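Automatización doméstica, entrega de enero

El cesto puede esperar

Cada año, alguna empresa anuncia que el próximo será el de la colada automática. En 2019 le tocó a Urkier, que en julio prometía un armario capaz de doblar 100 prendas mientras uno cenaba. El armario sigue en la web, con el botón de compra en gris. Yo sigo doblando en la cama, como todo el mundo, y empiezo siempre por los vaqueros, que al menos tienen la decencia de quedarse donde los dejas.

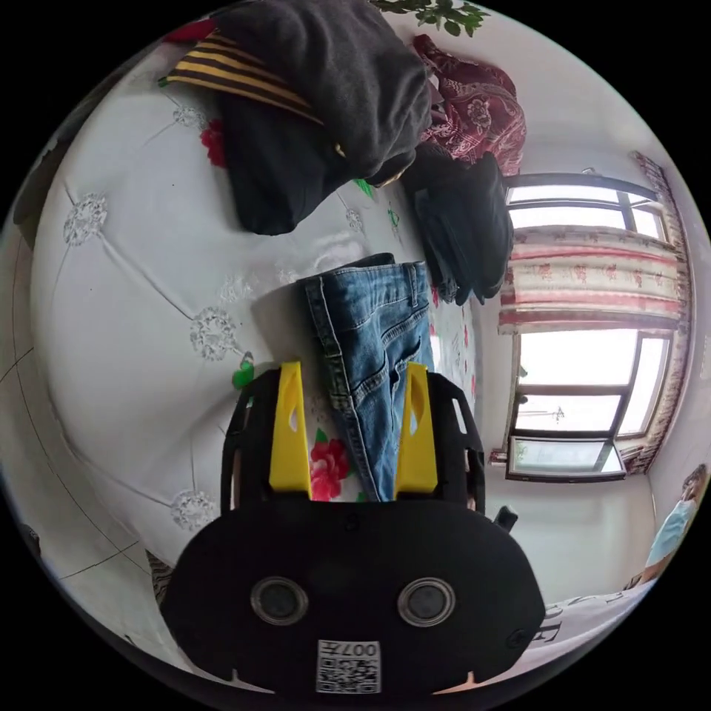
Lo que una pinza sabe de pantalones

Poco, de momento. Una caja tiene seis caras y no cambia de opinión. Un pantalón tiene tantas formas como maneras hay de tirarlo, y la máquina debe encontrar la cintura antes de decidir nada.

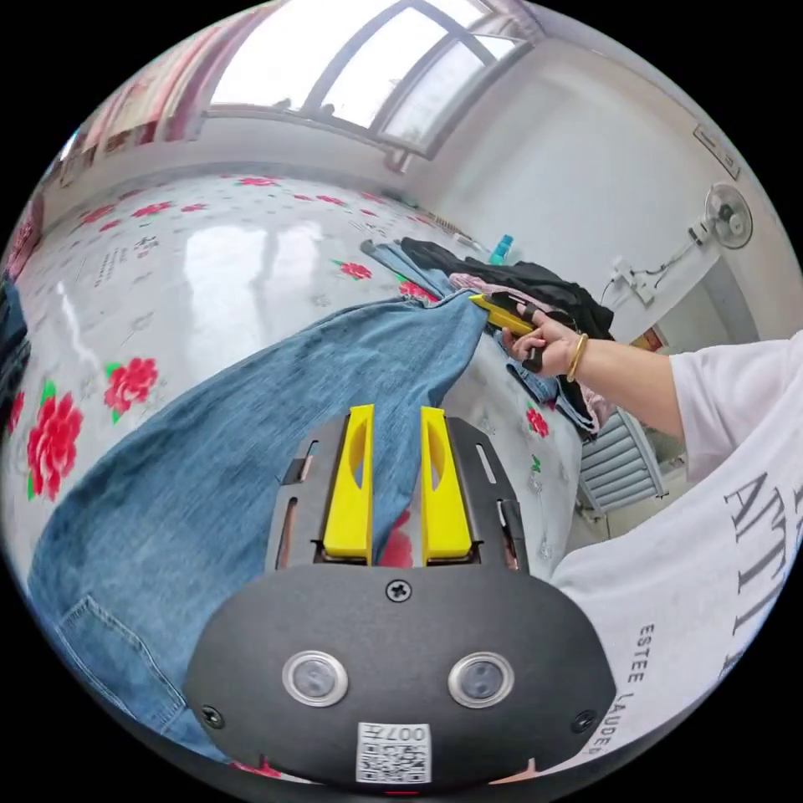
Me preguntan los lectores si dos pinzas no bastarían, visto que a nosotros nos bastan dos manos. Depende de quién las mueva. Con una persona sujetando la suya en el extremo de arriba de los vaqueros, pulsera dorada incluida, el problema difícil ya está resuelto: alguien ha mirado la tela y ha elegido por dónde pellizcar. Sunley presume de 4 minutos por prenda sin ayuda humana - en su laboratorio, con su toalla y con su luz. A ese ritmo, mi cesto se va a la madrugada.

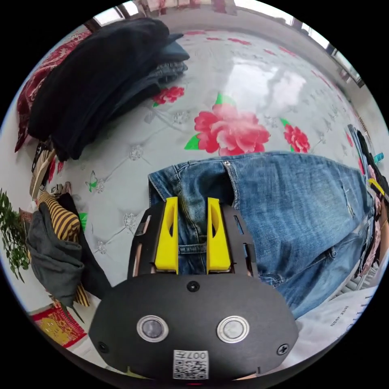 En el taller la cosa tampoco corre. Bhutto probó a automatizar el doblado en su lavandería y volvió a las mesas de siempre, aunque conserva el folleto. Mi pronóstico, que vale lo que cuesta este boletín: veremos antes una máquina que doble toallas idénticas en un hotel que una que se atreva con el montón de casa.

Entradas recientes
- Ziltomau y el friegaplatos que pedía permiso
- 200 pares de calcetines, 69 parejas
- Aspiradoras contra flecos de alfombra
- Planchar a distancia: primeras quemaduras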